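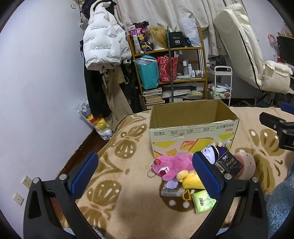 Ticket: sorting and packing cell, soft goods and small items
Site: Noltdale
Opened by: Tineke Van Wijk, shift lead
Assigned to: Xuelian Cui, automation support
Priority: medium
Status: closed, one item carried over

Wednesday, May 23, 2018

Problem as reported
The cell keeps stopping on mixed totes. Hard items go through. Plush toys and tissue packets set off the "grip uncertain" stop, and each stop has to be cleared by a person at the panel. We had 69 stops on the early shift. The people on the line were moved to checking work when the cell came in, and they can't do the checking if they are walking to the panel all morning. Two of them have asked to go back to hand packing.

Reply, Xuelian Cui
Please send the stop log and tell me which grip profile is loaded. Has anyone changed the closing force since the October update?

Reply, Tineke Van Wijk
Log attached. Profile is "general 2". I don't know about the force. Only Dirnutov have the password for that page, so if it changed it wasn't us.

Reply, Xuelian Cui
Thanks. Force is at 50 per cent, same as at handover. Most of the stops come straight after a good pick. The fingers close, the toy squashes, the finger position drops below the minimum width and the controller decides it has missed. Tissue packets do the same when they are picked on the flat side.

Tried so far:
Force down to the next step. Fewer stops, but packets slipped out on the way to the box. Put back.
Cleaned the finger pads. No change.
Minimum width lowered for the soft group only. Stops nearly gone on plush, still some on tissue packets.

Reply, Tineke Van Wijk
Plush is much better, agreed. Key rings are the next thing. If a toy has a ring on it, the ring hangs down and catches the rim of the box, and the toy ends up half in and half out. The cell counts it as packed. Grirnico sent one carton back over this.

Reply, Xuelian Cui
Raised the release point by 6 cm so the ring clears the rim. Please watch it for a full shift. The cell can't tell whether a ring is caught, so someone does need to look in the box before it moves on.

Reply, Tineke Van Wijk
Then that needs to be a job with a name on the rota. At the moment it's whoever is nearest, on top of their checking. When we packed by hand you felt a ring catch and just lifted it over, so it was never written down as a task. I've asked Ye to add a box check position and count it in the staffing. The two who wanted to go back to hand packing will try it first.

Reply, Xuelian Cui
Fine by me. I can also give shift leads the right to clear a soft item stop from the line tablet, so there is no walk to the panel. Needs a restart at the end of the late shift.

Reply, Tineke Van Wijk
Yes please.

Update, Xuelian Cui
Restart done. Tablet clearing works for shift leads. The new minimum width is saved as "soft 1". Load it for any tote with plush or packets and go back to "general 2" for the rest.

Carried over
Tissue packets picked on the flat side. Waiting for Dirnutov to say if the pick angle can be set per item group. Until then, place packets on edge in the tote where there is room.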